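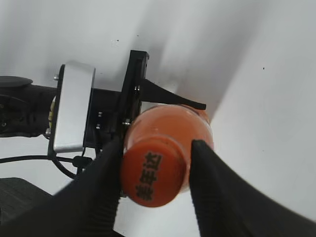 Two arms, one bottle of Mirinda (美年达 on the cap), and my whole spring budget.

I promised in March that I'd write up what we're spending on the bench at Nillside, and then of course I kept putting it off, so pour yourself something and settle in, this one wanders a bit.

The big purchases are behind us. What I didn't plan for, and I say this as somebody who loves a spreadsheet, is the fingers. I had one line for "gripper parts" and I put $24 on it. Twenty-four dollars! King-fai Chung looked over my shoulder, laughed kindly, and sent me the Skukik price list. A pair of the wide black fingers is $204, and he thinks we should keep a spare pair on the shelf so a bad afternoon doesn't cost us a week of waiting. The slim ones for the other arm come from Shek and they're a good deal cheaper (bless them), but shipping adds $27 every time, whether you order one or ten. So please, order them together. I've now placed two separate orders and I'm still annoyed with myself.

Then there's the small stuff: cables, screws, mounting plates, and soda. Yes, soda has its own line now. Jomar Villanueva wants full bottles for the two-arm handling work, because an empty one weighs next to nothing and tells you very little about grip, and I've come around to his way of thinking.

I also asked Brirnadano about a service plan, which they quoted at $269 for the year. I'm leaning toward yes, though I'd like to know first whether it covers worn pads or only the motors. If any of you have one, write and tell me how they've treated you! I have to send the order in before the end of the month, and I still haven't decided on that second spare pair.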